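Services > Residents > Household Guides > Framed Pictures

Preparing a Framed Picture for Donation or Storage

The Dindville Household Service accepts framed pictures at the Korkell Street and Wike Road counters. Residents are asked to prepare each item as follows before bringing it in. The same steps apply to pictures kept at home in long-term storage.

1. Take the picture down with both hands, holding the sides of the frame. Frames over 21 inches wide should be carried by two people.

2. Dust the frame with a soft, dry brush. Spray cleaner must not be applied directly to the glass, as liquid can run under the edge and stain the paper. Dampen a cloth instead.

3. Check the back. Remove loose nails and old wire — screw eyes may stay in place if they are firm.

4. Cover the glass with paper and fix cardboard corners to the frame. Tape should touch only the wrapping.

5. Write the title, if known, and the outside measurements on a label. Attach it to the wrapping on the back.

6. Store the picture upright, at least 6 inches off the floor, in a dry room. Attics and garages are not suitable.

Pictures with cracked glass are accepted only if the glass has been removed. Each household may bring up to 9 items per visit. Items left from the February collection may be claimed at Korkell Street.

Last revised 2021-09-10

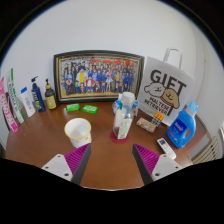

A framed illustration standing upright against a wall, unwrapped.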